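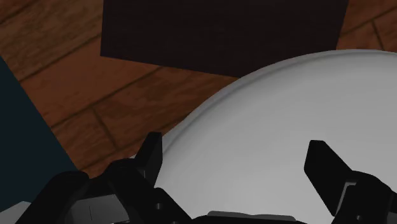
Reddish-brown boards laid lengthways, with short joints where one ends and the next begins.

TENANTS' GROUP QUESTIONS "LIFETIME" FLOOR CLAIMS AS CLOTDEN REFIT GOES TO VOTE

12th March – The Rotville Tenants' Group has asked its landlord, Yagi Homes, to hold off signing a flooring contract for the Clotden estate until somebody can show what the word "lifetime" means in the paperwork.

Under the plan, 245 flats would have their old floors taken up and replaced with wood boards supplied and fitted by Trallik. Tenants were sent a glossy leaflet in the winter which promised "a lifetime of quiet, healthy living underfoot". The group has read the leaflet several times and is none the wiser.

"Whose lifetime?" said Isamu Arai, who chairs the group. "Mine, the floor's or the company's? We asked at the open meeting and were told it was a figure of speech. I would like to know if the price is a figure of speech as well."

According to the terms handed out at that meeting, the guarantee runs for five years. It does not cover scratches, fading, gaps between boards, or damage from "unsuitable cleaning". A mop is listed under unsuitable cleaning. So is a steam cleaner, which many tenants on the estate bought after Yagi Homes told them to in its last newsletter.

The group also wants to see the evidence behind the claim that the new floors will be quieter. Clotden has thin ceilings, and most complaints to the night line are about footsteps. Many flats now have carpet. Taking up carpet and putting down bare boards does not sound to the group like an obvious route to peace and quiet, and the leaflet gives no test results, only a drawing of a sleeping cat.

Then there is the money. Yagi Homes says the work will add 64p a week to the service charge. It has not said for how long, or whether tenants who fitted their own floors with permission will pay the same. Two letters on this point have been answered with a copy of the leaflet.

The group sent its own survey round the estate and received 327 replies, some from households with more than one tenant. Draughts and broken entry doors came first and second. Floors came well down the list, below bin stores.

"I have nothing against wood," Mr Arai said. "A decent wooden floor is a lovely thing and I grew up with one. But when people are waiting for a front door that locks, I do wonder who asked for this."

The group is calling for the full contract to be put on show at the estate office, for a sound test in one upstairs flat before any other work starts, and for a written answer on the service charge.

Yagi Homes has said it will "take all views on board". It plans to begin work in July, and has already sent out colour samples.

ENDS

Notes to editors

The Rotville Tenants' Group is independent of Yagi Homes and takes no money from it. Copies of the survey questions and the guarantee terms are available from the group on request. Mr Arai is available for interview, preferably after six in the evening.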